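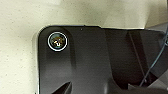

A fastener with a white ring, near the rounded corner of a black plate.

How things are held together: screws, plates and plugs
Written by Do-yoon Ra for the Wivthorpe Young Makers pages

Most machines and gadgets are built from separate parts. The parts have to be joined firmly enough to stay in place, but many of them must also come apart again for repair. Glue is a poor choice for that job. A screw is a better one.

What a screw does
A screw is a metal or plastic rod with a ridge wound around it. The ridge is called the thread. When the screw is turned, the thread pulls it into the hole a little at a time. The wide part at the top is the head. It cannot pass through the hole, so it presses on whatever is underneath. This pressing force is called clamping.
The head has a shaped hollow or slot for the screwdriver. The tip of the screwdriver must match it. If it does not, the tip slips and wears the hollow away, and the screw becomes hard to remove.

Why some screws have a ring
A flat ring placed under the head of a screw is called a washer. It spreads the force over a larger area, so that the head does not dig into the part below. Washers can be made of steel, nylon or rubber. Not every ring around a screw is a washer - some are only the edge of the hole, or a coloured mark.

What a mounting plate does
A mounting plate is a flat part that other parts are fixed to. One screw would hold it, but the plate could swing around that screw like the hand of a clock. A second screw, placed some distance away, stops the swinging. Designers often put screws near the corners for this reason.
Corners are usually rounded. A sharp corner can scratch people and is more easily chipped. In plastic, a sharp inside corner is also a place where cracks start.

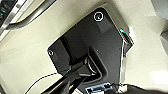 Plugs and sockets do for electricity what screws do for plates: they make a join that can be undone. A plug has metal contacts inside a stiff body, and the socket has contacts that touch them. The body is often shaped so that it fits only one way round.
A cable should leave its plug in a gentle curve. Inside a flexible cable are many fine strands of copper, and bending them sharply in the same place again and again can break them. To unplug a cable, hold the body of the plug and pull that. Do not pull the cable.

Words to know
Thread: the ridge around a screw.
Clamping: pressing parts together.
Contact: a piece of metal that carries electricity from one part to another.

Ask an adult before you undo a screw or pull out a plug on any machine. The power must be off first.

Page last checked 15 February 2021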